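Speaker notes – letter building with bars and curves
Early literacy session, Zukesstead, February 2023

Open with the tray. Pass the loose pieces around before saying anything about letters. Give people a minute to sort them by shape. Most will sort by color first, so let them, then ask for shape.

The Jornard set has 207 pieces, far more than one child needs. Hand out a small pile per place and keep the rest in the box. At the Negash sessions we tipped the whole set out and spent 15 minutes finding the short bars.

Next, the word card. One word, black capitals, written by hand, standing up at the back of the table where the child can see it without turning. A card lying flat gets covered by pieces. Use a word of 4 or 5 letters. Longer words run out of table.

Pause on the slide. Let them read it first.

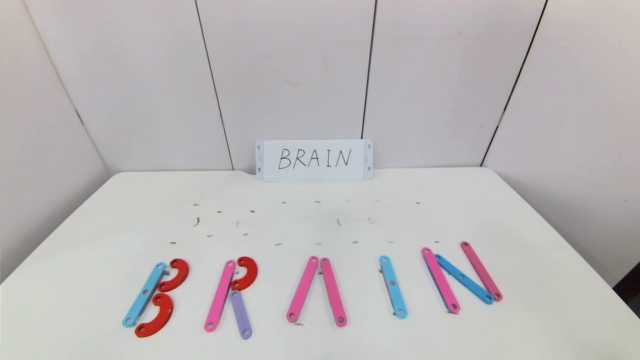
Negash Letter Workshop, speaker's copy

The word is BRAIN, with the card behind as the model. Start with the B – one straight bar for the spine and two red curves for the lobes. The R uses the same kind of curve once, then a shorter bar for the leg. Ask the room what changes between the two. Someone will say the leg. Ask them to keep going until they get to the missing curve.

Then the A. Two pink bars leaning together and no crossbar. Ask whether they would accept it. Opinions split on this every time. My own practice is to accept it on the first build, then point at the card and ask the child to compare. If they add a bar, fine. If they don't, move on to the next letter.

Say something about color. The B mixes light blue and red, and it still reads as a B. Children who insist on matching colors can do so, but don't make it a rule.

Slant: the spine of the B leans to the right, and so does the upright of the R. Leave it. Straightening a child's letters for them stops the work.

Hands-on part. Pairs, one card per pair, cards face down until everyone has pieces. Walk the room. Collect the curves first at the end – they are what goes missing.

Mention the follow-up at Komudcombe in March. Sign-up sheet is by the door.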